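Search this notebook
Enter keyword Go

Print this entry | E-mail this entry

21 October 2025
Returns bins, Plavby line, relabeling and the divider problem
Entry by Philomena Arthur

Started with the gray two-part bins from Jorevard. We have used the same batch since the move and the dividers are getting scratched. Gert thinks the marks come from people sliding stock up and over the slope when they should be lifting it. I am not sure. A metal scoop would do the same thing. Either way it is only the surface so far. I ran a fingernail across the worst one and could barely feel the line.

Cleaning test on the divider panels:
- Warm water and dish soap, soft cloth: takes off smudges, does nothing to the scratches.
- Flurnaseo cleaner, 200 ml in the bucket: same result, smells stronger.
- Dry melamine sponge: lifted some gray streaks but left a dull patch. Not doing that again.

Decided to leave the scratches alone and wash with soap only. Mbali will change the sheet on the wall.

Weight check. The small-goods bins are supposed to stay under 1,000 g of contents so that anyone can carry two stacked. Most are well below. The one with mixed household pieces came to 600 g. The one with the glass jars was over, so I split it and put the second half on the lower shelf with a Buthelezi sticker.

Mixed household bin. This one keeps coming up because the items have no category of their own. Mpho wanted them bagged one by one. I would sooner keep them loose so they can be seen without opening anything. For now the rule is front compartment for the goods, rear compartment kept clear for the paper slip when the bin goes out. Soft items go down first and hard items on top of them. Balls are a nuisance wherever they go, they end up against the front wall.
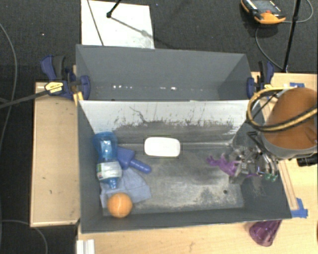

Mixed household bin, front side: blue bottle, orange ball, spread-out cloth, white piece near the divider.

Still to do:
- Ask Jorevard if dividers are sold separately. Last quote was for whole bins only, up to 200 in an order, far more than we need.
- Decide on bottles lying down or standing. Lying down is fine if the cap is tight. Check caps at intake.
- New slips. The old ones curl.
- Move the spare cloths out of the drawer under the scale before November.

Stopped there. Bench wiped, scale off.

Comments (3)

Sibusiso Pretorius
Slips are in the tall cabinet, second shelf, behind the tape. They are the thicker paper and should stay flat.

Mpho Molefe
Still in favor of bags, at least for the cloths. They pick up every bit of dust on the bench.

Gert Xaba
It is the sliding. Watch the next time somebody is in a hurry. I will call Jorevard about the dividers.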